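Está usted en: Inicio » Opinión » Los museos pequeños también guardan la memoria
Por Hashini Ekanayake, 11/12/23

En marzo visité la exposición sobre el parque Udwood en el museo municipal de Stadwood. Fui con poca esperanza, lo confieso, y me quedé 2 horas. La sala principal reúne 765 fotografías prestadas por los vecinos, y casi todas llevan escrito a mano el nombre de quien las prestó.

Mi opinión es sencilla: el museo debería conservar esta colección de manera permanente. El ayuntamiento prefiere desmontarla y devolver las fotos, porque el espacio se necesita para otra muestra. Comprendo el problema, pero no comparto la solución. 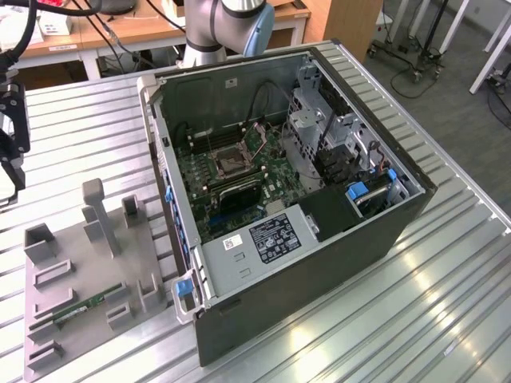

Ordenador de sobremesa abierto, con el zócalo del procesador vacío.

Ruwan Herath, el archivero, me explicó que digitalizar todo el material costaría siete semanas de trabajo. Me parece poco tiempo para un parque que tiene tanta historia. Allí estuvo el quiosco Navaratnam, donde mi padre compraba el periódico, y del quiosco ya no queda ni una placa.

También se dice que estas cosas interesan solamente a los viejos. Yo vi a tres estudiantes discutir delante de un plano antiguo - discutían en voz baja, con mucha seriedad - sobre dónde terminaba el lago. No habían venido obligados por ningún profesor. 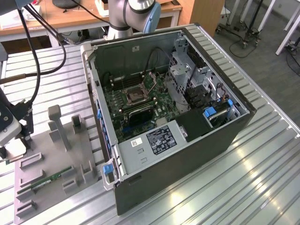

Lo que pido al ayuntamiento

Pido que la exposición se prolongue hasta el verano y que las copias digitales se puedan consultar gratis en la biblioteca. Si falta una sala, el antiguo almacén Trarix sigue cerrado y tiene buena luz. Quien quiera apoyar esta petición puede firmarla en la entrada del museo.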